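Re: [Cekarero-users] Open day at Sandport

On the open day, Kavitha Panicker wrote:
> Does anyone have notes from Sandport? I couldn't get away. Mostly I want to know
> if they ran the bin task live or only in the simulator, and if De Graaf said
> anything about the new fingers.

Kavitha,

Both, but mostly the simulator. The morning was talks, then we went round in groups of 14. Roltitz had the big screen and showed the gripper's view in simulation, looking down on a plain brown table with the teal bin turned at an angle. Anyone could have a go at changing the start position.
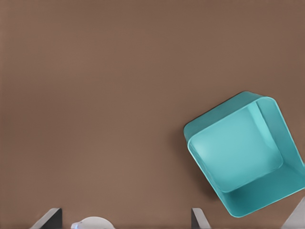 Page last changed: July 10, 2022

They said they have 3,263 simulated runs saved since May, and over 2,000 of those use the turned bin. I asked if the files would be shared. No promise, but they will ask.

The real arm was on for the last half hour. It did nine tries and dropped the part twice, both times at the rim. The speaker put that down to the approach height and plans to lower it.

De Graaf did not talk about the new fingers. There was a leaflet with sizes but no price. I can scan it if you want it.

Slides are meant to go up on the Cekarero page.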